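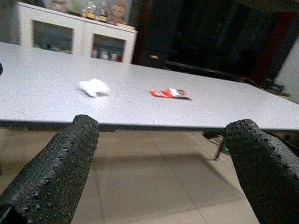 Last modified: September 10, 2018

What to use on a matt grey table top that shows every wipe?

Posted by Telmo Bravo

Good evening to all. In our shared room we have a large table, light grey, with a smooth matt top. People have their coffee break there and they leave small rubbish behind them, mostly used tissues and sweet wrappers. In the photo there is one of each, a white tissue and a red and white wrapper, and this is a normal day.

The rubbish I can pick up. My problem is what comes after. When I wipe the table with a cloth and the kitchen spray, it looks good for a short time and then I see long pale marks in the direction of my arm. Also under the sweet wrappers I find sometimes a sticky point which does not go away with the spray. I have tried two different sprays and the result was the same with both. I do not know the material of the top. We bought the table used in March and there was no paper with it.

Which product is correct for such a surface? And is there a polite way to make people take their wrappers with them? There is a white cabinet with glass doors near the table, and I thought to put a small bin beside it, but I am afraid it will be ugly.

Rodrigo Pacheco

Hello Telmo. I had the same trouble with a matt desk, and in my case the marks were left by too much spray. Please try this way:

Take away the tissues and the wrappers first, and then the crumbs with a dry cloth. If you begin with the wet cloth you only push the crumbs over the table.

Put a very small amount of washing-up liquid in warm water. Make the cloth wet and squeeze it well. Wipe one part of the table, then wipe it again with clean water, and dry it at once with a second cloth. The drying is the step which most people leave out.

For the sticky points, lay a warm wet cloth on them for almost 3 minutes and afterwards rub softly with your finger through the cloth. Do not use a knife or the rough side of the sponge. On a matt top the rough side makes a shiny place and you cannot repair it. I made two of these on my own desk, so I know it well.

Before all this, please test in a corner, as you are not sure of the material.

About the bin: put it where the people stand up from the table. Mine was next to the door and it stayed empty.

Riker

just use baby wipes, works for me. mine is glossy though

Telmo Bravo

Thank you both. I did the warm water and the second cloth yesterday evening and the pale marks are much less. One sticky point is still there, I will try again with a warmer cloth. The baby wipes I tested in the corner and they left a thin film, so for the matt top I would not recommend them. I will buy a small bin with a lid.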